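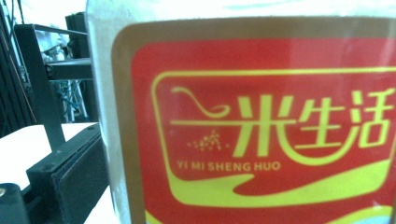 Can a handheld gripper kit replace teleoperation for collecting robot training data?

For pick-and-place on a table it can, if you are willing to throw out bad recordings and put in time on calibration. For tasks that need force feedback or long reaches, it can't yet.

Fletari handheld gripper kit, reviewed with the Etell training method
By Ingeborg Thaler
Updated 13th December

Fletari is a gripper you hold in your hand, with a camera looking down over the fingers. You do a task with it, the software works out how the gripper moved, and that becomes a demonstration. Oketti, the company that sells it, also puts out Etell, a training method that goes with the kit. You can use either one without the other. We used both, with our own Strebel arm as the robot.

We have had the kit since March. Before that we did all our data collection by teleoperation, so that is what I am comparing it to.

Setup

The mechanical part is easy. The printed guide is short and the parts fit. Calibration is where the time goes. The software wants a slow sweep over a marker board, and if you rush it you get a pass message anyway and poor tracking later. I would like to see a proper error figure on the screen instead of a green check mark.

Mounting the matching fingers on the Strebel arm needed an adapter that doesn't come in the box. We made our own.

Recording

It is much faster than teleoperation. A new person can pick it up and get usable recordings the same morning. The grip is comfortable enough for short sessions, but the weight sits too far forward and my wrist was sore after long ones.

The camera is the weak point. Exposure is automatic and there is no manual setting. Over a white table it gives up on the tabletop, which comes out bright and blank, and any tracking points there are gone. The cluttered background behind the table did more for tracking than the table did.

Shiny packaging is the other hard case. Take the clear, glossy package with the red YI MI SHENG HUO label. There is a washed-out strip across it above the label and a pinkish reflection over part of the red. The logo is still easy to read, but the pale left edge, where the gripper pad touches, is the part the policy needs, and it is also a part with very little contrast. When a package is this close to the lens it runs out of view on several sides as well, so the edge next to the pad is most of what you have to work with.

What Etell does

Etell scores each recording before training. It compares the tracked gripper path with the motion in the image and lowers the weight of any stretch where they disagree. The idea is simple and it suits this kind of data, where a recording can be fine for most of its length and then slip for a moment near the grasp.

We trained on 862 recordings of packaged goods being picked up and set down, once with Etell and once with plain behavior cloning. Then we ran each policy on the Strebel arm, 10 trials per policy, with packages that were not in the training set. Plain cloning failed 4 trials. Etell failed 2. Both Etell failures were on clear packaging, with the fingers closing too early.

That is a small test and I would not build a paper on it. The difference could shrink with more trials. What I trust more is how the arm behaved: with Etell it came in steadily, and with plain cloning it often hesitated just before contact.

The scoring step is slow on a single desktop machine. It also gives no reason for a low score, so we ended up watching the worst recordings by hand. Most of them deserved it. A few were good recordings with strong glare, and losing those hurts, given that glare is what the policy has trouble with.

Problems

No manual exposure. Too much weight at the front. The calibration check passes when it shouldn't. No arm adapter included. Export works, but timestamps are stored in a separate file and it is easy to leave that file behind when copying.

Who should buy it

Labs doing tabletop grasping with a simple two-finger gripper will get good use out of it. If your objects are mostly matte, the kit works well as it comes. If they are mostly clear plastic, plan on a dark table cover and softer light, and keep your teleoperation rig for the objects it still gets wrong. We have kept ours.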